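Community Help > Home & Kitchen > Storing and Tidying

How do you keep play fruit from taking over, and what do you carry it in?

Nokuthula Modise
Posted 2021-10-07

I run the pretend grocery corner at the Bekside family room, and I have a fruit problem. Plastic apples, lemons, grapes, the works. It all lives in one shallow basket that sits out on a dark wood table, and the basket gives up at the slightest bump. The banana is always the first to leave. 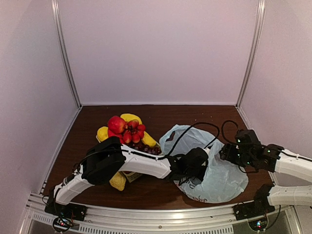 The fruit also has to travel. Every so often the whole shop goes over to Flirnthorpe, and up to now I've just tipped everything into whatever plastic bag was nearest and hoped. Grapes end up under the apples. Stems bend. Last March a lemon went missing and I still think about it.

So, two things. Is there a sensible order for loading a basket like this, and is a thin bag good enough for the trip? I have a budget of whatever is in my coat.

Lindiwe Magagula
Helpful votes: 76

I looked after a toy library for years and have packed more rubber produce than any adult should admit to. My method, such as it is:

Start with the big smooth stuff. Large apples and the fat lemons go in first and make a floor for everyone else.

Wedge the small lemons and oranges along the sides so the big ones can't roll. A shallow basket has hardly any wall, so the fruit has to hold itself in.

Grapes and cherries go on last, stems up. They drape nicely and they stop the little apples from wandering off.

When it's time to travel, lay the bag on its side with the mouth against the rim of the basket and move things across a piece at a time. Tipping is faster for as long as it takes the first orange to reach the floor.
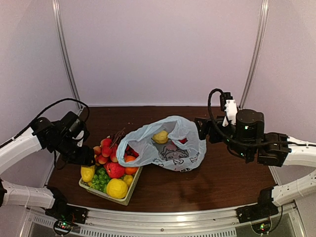
Which bag?

Thin ones are fine for a short walk. See-through is better than solid, and I will die on this hill, as you can check for grapes without unpacking the entire orchard. I like the pale blue kind with a cartoon on it, mainly for the reason that small children will fight to carry it and then I don't have to.

Don't fill it to the top. Leave enough slack to gather the neck and give it a couple of twists. A knot works too, but then you're the person picking at a knot with a line of four-year-olds behind you. 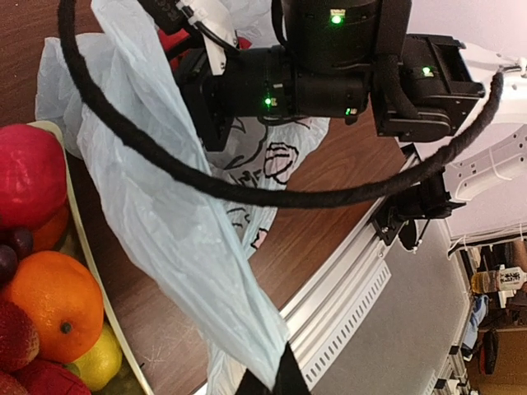
If you're going any farther than the parking lot, use two bags and put the heavy fruit in the one you trust. I had a Sesell tote that did the job for ages until somebody borrowed it for actual groceries.

Themba Sithole
Helpful votes: 3

just get a bin with a lid

Zanele Radebe
Helpful votes: 71

Themba's not wrong, but a lid means no shop display, and the display is half the fun.

I'd add one thing about the big yellow ones. Every set seems to have a large lumpy item that could be a mango or could be a squash, and ours has been sold as both on the same morning. The soft ones pick up dents if they spend the winter under something heavy, so whatever yours is, keep it near the top.

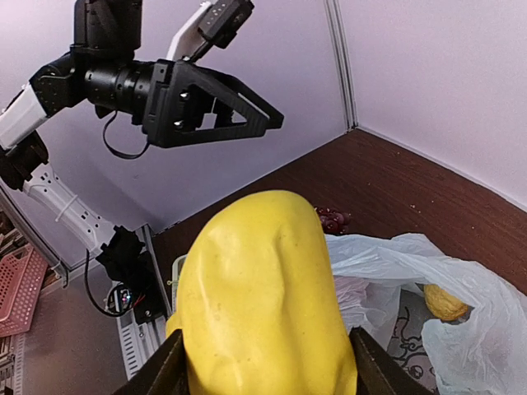 Also, a basket with holes in the sides is handy for storage. Dust and crumbs fall through, and after washing you can leave the fruit in it to drain. Warm water, a drop of dish soap, an old toothbrush for the creases. Skip the dishwasher. I put a bunch of grapes through once and got back something closer to raisins.

Nokuthula Modise

Thanks, all. Going with the big ones first and the twisted bag. Themba, I priced a bin with a lid and my coat said no. Still no sign of the March lemon.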